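4.2 What the Teltascombe diaries can and cannot tell us about food left in view

Figure 3. Tabletop with a woven basket holding two ears of corn, and a mug tree. 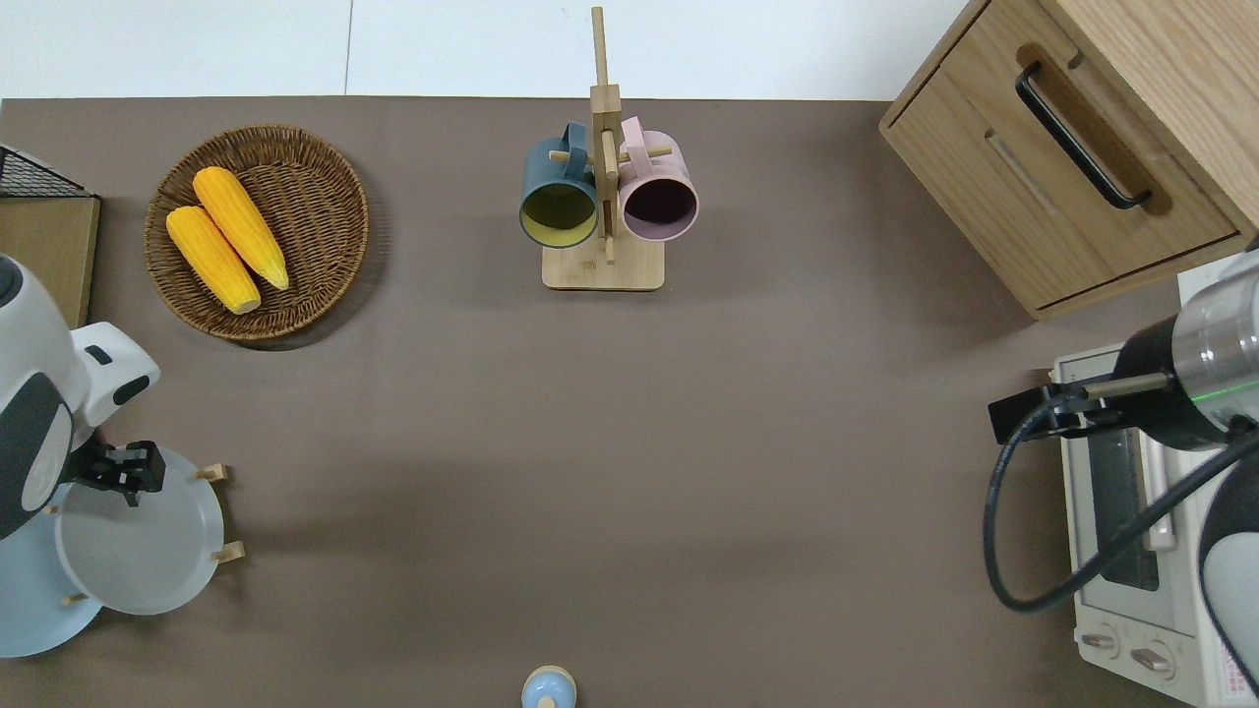 Koech objects that a household which keeps its produce in sight will eat it sooner, and that no diary is needed to show this. The claim has been repeated so often that it has come to be treated as a finding. Our reading of the Teltascombe material is that it remains a guess, and a weaker one than its popularity suggests.

The diary study enrolled 33 households and asked each to record, for every item of fresh food thrown out, what it was, where it had been kept, and why it was discarded. The resulting file holds 2965 entries. Sarmiento and Ngô took the storage column at face value and concluded that food kept "on view" was wasted less than food kept in drawers, cupboards, or the bottom of the refrigerator. Their paper is the source of most of the advice now printed on leaflets and on the inside flaps of produce boxes, including the "see it, eat it" wording used in the Elorton campaign.

We have three reservations, the first of which is serious. The diaries record only what was discarded. They do not record what was bought, or what was eaten. A low count of discarded items from the counter may mean that people ate what was on the counter, or it may mean that they kept very little there. Sarmiento and Ngô acknowledge the point in a footnote and then proceed as if it had been dealt with. It has not. Without purchases there is no rate, and without a rate the comparison between locations has no clear meaning.

The second reservation concerns what goes where. Onions, bananas, squash, and oranges are commonly left out, and they last well or at least decline slowly enough for someone to notice. Salad leaves and cut herbs are almost always chilled, and they spoil quickly wherever they are put. Any raw comparison of counter and refrigerator is therefore partly a comparison of bananas with lettuce. Sweet corn is an awkward case in the other direction. Its sugars begin turning to starch after picking, and warmth speeds this up, so an ear left in a bowl may be perfectly safe and still be disappointing by the time it is cooked. Whether a disappointing ear counts as wasted depends on who is filling in the diary. In the Teltascombe coding it counts only if it went in the trash; corn that was cooked, tasted, and left on the plate was entered under "plate scraps" and lost its storage location altogether.

The third reservation is about the category itself. "On view" was never defined for participants. Evangelista, who recoded a portion of the entries in November, found that some households used it for anything outside the refrigerator, including food in closed paper bags, while others kept it for open bowls and baskets. In 6 households the meaning shifted partway through the diary. We repeated the recoding independently and reached the same number, though we disagreed with Evangelista on how two of the bags should be classed.

Quiambao has argued that these problems are likely to cancel out. We see no reason to expect this. The first and second both favor the counter, and the third adds noise without any obvious direction. A study designed by Akpalu and now running in Nesum asks participants to keep their grocery receipts, which would settle the first question at least. Of the households recruited there so far, 8 have returned a complete set, and we would not want to draw anything from them yet.

None of this shows that the advice is wrong. A bowl on the counter costs little, and people who like having one should keep it. Our complaint is with the confidence of the claim, and in particular with the habit of quoting a percentage reduction that the diaries were not built to produce. When we traced the percentage back through the literature, each paper cited an earlier one, and the chain ended at a conference abstract with no table. We have left it out of this review and suggest that others do the same until a figure with purchases behind it becomes available.

Section 4.3 takes up date labels, where the evidence is better but the disagreements are louder.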